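Re: [tokdale-growers] Worm farms over summer, and what to do with the castings

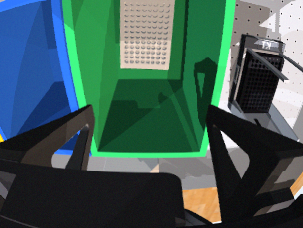
Tokdale Community Garden, Compost and Soil Group

Hi Dalia and everyone,

Sorry it's taken me a while to get to this one, we've had the grandkids staying and the computer has been in use for other purposes. I've put my answers under your bits so it's easier to follow, and I've rambled on a fair way past what you asked, so get yourself a cuppa first.

Dalia Lapiņa wrote:
> Hello all, I'm new to the list and newish to worms. I was given a
> second-hand farm in December and lost most of the worms in the first
> really hot spell. There are a few left down the bottom. Is it worth
> carrying on with them or should I clean it out and start again?

Carry on! If you've still got a few wriggling down there you may well have eggs too, and the eggs cope with a lot more than the worms do. They look like tiny lemons, a sort of yellowy brown, and they're easy to miss in old castings. I'd leave the bottom tray just as it is, put a couple of handfuls of damp shredded cardboard on top, and feed next to nothing for a fortnight. Half a cup of soft scraps in one corner is plenty. If that corner is gone when you look again, give them the same in the opposite corner.

Auður Brøndum had hers cook a few summers back and she swore she was finished with the whole business, and by the following spring she was giving worms away in ice cream tubs. So please don't tip it all out.

> It sits on the concrete beside the garage, is that the trouble?

Very likely, I'm afraid. Concrete holds the heat well into the evening. Mine used to live against a brick wall and I moved it under the lemon tree after one bad January. South side of the house is good if you've got room there, or under a deck. On a stinking hot day I lay a wet hessian sack right on top of the bedding and prop the lid open a crack with a peg so the air can move. Some people freeze a bottle of water and sit it in the top tray, and it does help, only you need to remember to put another one in the freezer. I never do.

Don't drown them either. It's tempting to pour a whole watering can through when it's hot, but if the tap at the bottom is blocked (and it will be, they clog with muck) the lowest tray turns into a swamp and you lose the lot that way. Poke the tap out with a bit of wire every now and then.

> Also what do people do with the castings? I have half a bucket and
> feel I should be doing something clever with them.

Nothing clever required. I put a small handful in the bottom of each hole when I plant out seedlings, and whatever's left goes around the citrus under the mulch. They're a bit heavy by themselves, so for pots I mix one part castings to four or five of ordinary potting mix. Arūnas Sepp makes a tea out of his in an old pillowcase and his silverbeet is a disgrace to the rest of us, so you might ask him for his method. He's on this list but he doesn't read it very often. You'll have more luck catching him at the tap near plot 58.

One small warning, and it's one I learnt the hard way. Worms don't always get through tomato and pumpkin seeds, so anything you feed them in autumn can come up in your seedling pots in spring. I had 3 mystery pumpkins in amongst the lettuces last year and didn't have the heart to pull them out, and there went the lettuces.

> Does anyone sell worms locally, or is it all mail order?

You shouldn't need to buy any. Helju Mockus always has spares and would be glad to hear from you, just bring a tub with holes in the lid and some damp newspaper. If you'd sooner buy, the nursery at Trovlow had boxes on the bottom shelf last time I was through there. I don't remember what they were asking. Composting worms are what you're after, by the way, and ordinary earthworms dug out of the garden won't settle in.

While I've got everybody's ear, we still have a heap of leaves coming from the oval and they need to go somewhere. If you've got an empty bay, please let Triin know. The leaves are lovely stuff but they take up an enormous amount of space until they've been rained on a few times. Bring your own fork if you're coming to help shift them, as the shed ones are in a sad state and one has a handle held on with tape.

Let us know how the survivors get on, Dalia, and do come and say hello when you're next down at the garden. I'm usually up the back near the passionfruit, muttering.

Warm regards,
Triin Dambrauskienė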